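Twenty-one years of lunch in Gesham

The owner of the Rengifo lunchroom doesn't like to sit down while the place is open, so we talk at three in the afternoon, after she has turned the sign over and put the last of the soup in the walk-in. She keeps one ear on the back door. A bread delivery is late.

She bought the business 21 years ago from the couple who had started it. She had been their weekday cook and had never done the books. "They showed me the ledger on a Sunday and I signed the next week," she says. "I should have asked more about the roof."

The roof took most of the first year's money. The rest went on a dishwasher, which she still has. She has replaced the pump twice and the door seal more times than she wants to think about.

The menu has changed less than people expect. There are two soups, four sandwiches and a hot plate that depends on the day. She tried a bigger menu once, with salads and a rice dish, and dropped it before summer. Too much of it went in the trash, and the line got slow.

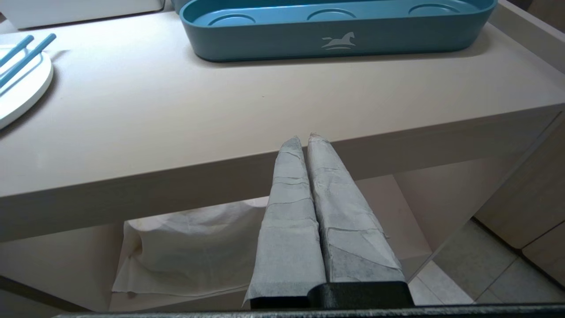
A blue tray toward the back of the table.

Slow lines are what she worries about most. Many of her customers come from the Fornis plant across the road and have half an hour, including the walk. "If you stand there eight minutes, you're eating in the parking lot," she says. "I've seen them do it. They don't come back for a week."

When the plant went to staggered lunches, it helped her more than anything she had done herself. Before that, everyone came through the door at noon. Now there is a first group at 11:30 and another a little before one, and she has time in between to wipe down and start a fresh pot.

She sold 1,302 bowls of soup in January. She knows the number exactly and had it ready before I asked. It was a cold month and the best January she has had. In July she would be glad to see 700.

I ask whether she thinks about closing for the summer. "Every July," she says. "Then I think about who I'd lose." She means the kitchen staff. Two of them have been with her more than ten years, and she says she would rather have a thin month than train somebody new in the fall.

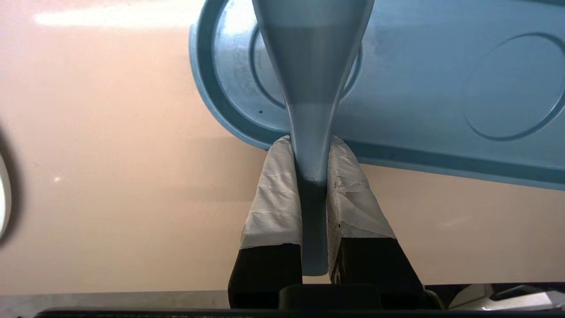

On prices

Soup and bread cost $5. She held that price for a long time and talks about it as something she may have gotten wrong. Butter went up, then flour, then the gas bill, and she kept telling herself she would change the sign after the holidays.

"You get proud of a number," she says. "People tell you how great it is that you never raised it. Well, the sandwiches were paying for the soup, so I had raised it. I just raised it someplace else."

She is going to put it up this spring. A few regulars know already. One of them told her it should have happened years ago, which annoyed her a little.

Bread comes from Hendetti, a bakery two towns over. She used to bake her own rolls and stopped when her shoulder got bad. The Hendetti rolls are smaller than hers were and a bit harder on the outside. She thinks they hold up better in soup – hers went to paste if you left them in.
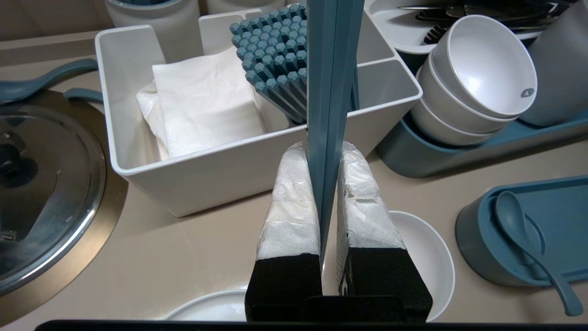
She does miss the baking, mostly the hour of it. She used to come in at four, have the rolls in by five, and drink her coffee standing at the oven. Now she gets in at six and the phone is already ringing. People call to ask what the hot plate is. She has thought about a recorded message, but she likes knowing who is coming.

The hot plate today was meatloaf. It sold out, as it always does. The one that never sells out is the baked fish, and she makes it anyway every other Friday for the eight or nine people who want it. She eats what is left over for dinner and says she has no complaints about that.

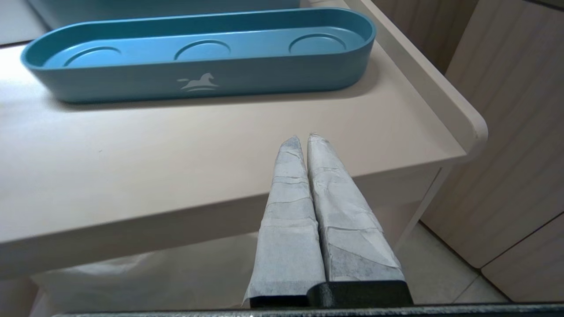 What comes next

She has had one offer for the building, from someone who wanted to put in a phone store. She said no without asking the price. Her daughter thinks she should at least have asked.

There is no plan for who takes over. One of the cooks could do it, she says, and do it well, but he has small children and she isn't going to push him. They have talked about it once, while they were unloading potatoes, and he said he would think it over. That was in the fall. She hasn't brought it up again.

"I'd show him the ledger first," she says. "All of it, with the roof."

The back door buzzer goes at twenty past three. It's the bread, and she gets up to sign for it.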